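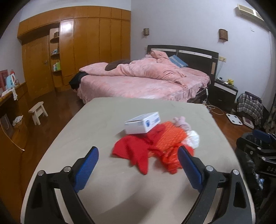
The table at the foot of the bed, day one. Red cloth, mesh bag, white box on top.

The Bedroom Table: A Packing Gallery

I have read a lot of packing advice and I don't trust most of it. It is usually written by somebody with one gray sweater and a very good suitcase. The people I know pack in bedrooms with a bed in them and a chair with a shirt on it, and they do it in the evening, tired, with half the stuff still in another room.

So when the Lodbridge newsletter ran Natália Meireles's "one surface" method last winter, I rolled my eyes and then tried it. The idea is that everything you mean to take goes on a single table before any of it goes in a bag. You leave it there overnight. In the morning you take things away. She claims you end up with a third less. I'd like to know a third less than what.

This gallery page has one picture so far. The rest are notes, set out as the captions they will be when I get the other pictures up. Readers who wrote in after the December page asked for less theory and more stuff, and I'm trying.

The pile

A bright red cloth toward the front and an orange-red patterned mesh bag bunched up behind it. The method says to fold before you lay out. I don't see why. If half of it is going back in the wardrobe tomorrow, you've folded it for nothing.

The mesh bag

I'm on the fence about mesh bags. The Vurnberg set I used to own came with a leaflet promising 15 liters of saved space, and I never found where it was saved. What mesh does do is let you see what's in it without unzipping. Fine. I'll give it that.

The white box

Rectangular, with a small blue printed graphic on the side. Boxes are where I part ways with Meireles. She says to unbox everything. I say a box keeps its corners in a suitcase and the thing inside it stays clean. It also takes up the room of three shirts, so she may have a point, but I'm not ready to say so in print.

The pink fluffy thing and the plastic bag

To the right of the box. Soft things get squashed into the gaps last, so there's no use giving them a place of their own. The crumpled white bag is worth more than any organizer I've bought. I paid 14 dollars for a Flundumix shoe pouch once. A plastic bag does the same job and you can throw it out at the other end.

The bed

Pink quilted spread with a ruffled skirt, pink duvet heaped up toward the headboard. Plenty of guides tell you to lay things out on the bed. I've argued against this for years. You get to eleven at night, you want to sleep, and the whole careful layout goes on the floor. Use the table. On this one point the method and I agree completely.

The nightstand

White drawer front, a little yellow plush toy, a small dark device, and a white cable trailing down to the floor. Cables are what people leave behind. Meireles wants a "departure tray" for them. I want a second cable that lives in the suitcase for good — cheap, ugly and always there.

The scale

White, on the wooden floor to the right of the bed. Every article says to weigh your bag on the bathroom scale by holding it and subtracting yourself. Try it with a big suitcase and then try to read the number past the suitcase. I got two different answers in a row, 900 grams apart, and I hadn't packed anything in between. A hook scale is better. The Chien one I have is flimsy, but at least I can see it.

The wardrobe

Tall, honey-colored, with an open niche for small bottles and toiletries and a small wooden box up on the top shelf. I decant nothing. Little travel bottles leak, and you can buy shampoo in nearly every town on earth. If the bottles on the shelf are too big, leave them on the shelf.

The chair

A plaid shirt over it, near the right wall. By the rules, anything not on the table doesn't go. I have broken this rule on every trip I've taken, always for a shirt.

Next update

Meireles has sent me a list of 200 items she says no one has ever needed on a trip. I've read the first page and already disagree with her on the umbrella. I'll post the list with my objections once I've been through it.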